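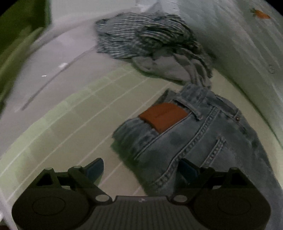
Jistby Textile Reuse Project
Progress report to the Grosine Fund, second period, closing end of February

1. Summary

The project received 2,255 garments in the period and completed sorting on all of them. Of these, 766 were jeans or other denim, the largest single category. Spending is within the approved budget. One deliverable, the printed grading guide, has moved to the next period. No change to the grant total is requested.

2. Intake and sorting

Garments come in through the drop-off point at the Phillips building and are moved to the sorting room the same day. The two-step sort described in the first report has been kept. In the first step, clothing is taken out of bags and separated by type on the floor. In the second step, each type goes to a grading table.

Floor separation was meant to be temporary. It has been kept for jeans and for knitted and striped tops because the tables are too narrow to lay a full pair of jeans flat, and pieces that are graded while folded come back with missed damage at a higher rate. The floor is tiled and is mopped before each morning session, which starts at 8:30.

Jeans are now laid with the back side up for first inspection. The waistband, the back pockets and the seat seam account for most rejections, and all three can be checked in that position without turning the garment. The front is checked second, for the zipper, the fly button and the knees.

3. Grading of denim

The denim grades were revised at the start of the period. The current wording is as follows.

Grade A – no damage, wash even or evenly faded, patch and all belt loops in place.
Grade B – visible fading or wear, stitching complete, minor fraying permitted at hem or waistband if under 5 cm in total.
Grade C – seam or pocket damage that can be repaired on site.
Grade D – fabric only, sent to cutting.

The fraying limit in Grade B is new. Under the earlier wording any fraying moved a garment to Grade C, and the repair table was receiving pieces that needed nothing more than a trim. After the change, 185 pairs already in the repair queue were regraded and released to the shop racks.

Mottled and heavily faded washes remain a source of disagreement between sorters. A worn look can be part of the original finish or the result of use, and the difference has no effect on whether the garment can be sold. Sorters have been told to ignore it unless the fabric is thin when held to the light.

Leather waistband patches are left on in Grades A to C. In Grade D they are cut off with the waistband, as are rivets and buttons. Metal parts are collected in a separate bin. The cutting partner, Flisska, rejected one delivery for rivets left in the cloth – the check has been added to the end-of-shift list and later deliveries were accepted in full.

4. Other categories

Tops, including striped knits, were sorted at the expected pace. They arrive crumpled more often than any other type and have to be shaken out before grading. A second hanging rail was bought from the equipment line so that they can drop overnight. Steaming was tested and stopped, as the gain did not justify the time.

Coats and children's clothing were low in this period and will be reported together with the next one.

5. Open items

The printed grading guide is delayed. Text is final; the sample photographs for Grades B and C need to be retaken in better light. Delivery is now planned for the next period.

Wider tables: one quote has been received and a second is pending. If both exceed the equipment line, floor separation will continue and kneeling mats will be bought instead.

Storage at the Phillips building is close to full on delivery days. A twice-weekly pickup by Flisska is under discussion.

6. Plan for the next period

Finish the grading guide and issue it to all sorters. Decide on the tables. Repeat the double-grading check on a batch of denim and report the match rate by grade.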